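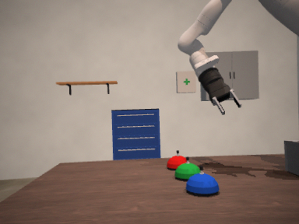
Nimari planner and simulation: minutes of the May review

Present: planning, perception and tooling groups. Apologies from the Greltitz office. Start 14:00.

1. Minutes of the last meeting
Agreed with one correction: the joint limit file belongs to tooling.

2. Planner
Release 4 of the Vlad planner was merged into the main branch. The start pose for the button task keeps the gripper open and clear of the table, with the red, green and blue targets in a diagonal row. Planning group ran 500 seeds from this pose. In 109 of them the planner returned a path with a needless wrist turn before the descent. The cost term on the last joint is set too low in the default file, and the value in the test file differs from it. Both files are to carry the same value.

The timeout stays at 30 seconds for nightly runs. A shorter limit for desk use was discussed and left open.

3. Perception
The colour masks for red and green run together where the green target overlaps the red one in the front view. Splitting by colour alone gives a ragged edge along the overlap. Perception group will try the depth channel first and report on the cost in frame time. The brown patches on the right of the tabletop are to stay in the scene file.
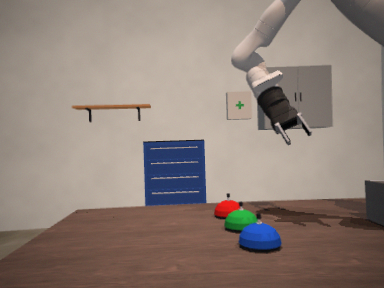
Can the planner start before the masks are final?
It can plan the approach as far as the hover point from the last known poses. The descent waits for a fresh mask, and a missing mask stops the run with an error code.

4. Camera views
The raised view is now in the Zerano viewer. With the fingers above the blue target, the gripper housing covers part of the green one, so the green pose has to be held over from an earlier frame. Shadows on the tabletop are left on in this view for the mask tests. Tooling will add the view name to the log header. 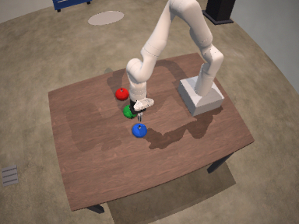 5. Actions
Planning: match the cost values in both files and repeat the seed run.
Perception: depth test on the red and green overlap.
Tooling: log header; move the joint limit file.
Greltitz office: confirm which build of the viewer is installed.

6. Any other business
The old log format will be read but no longer written. Closed 15:10.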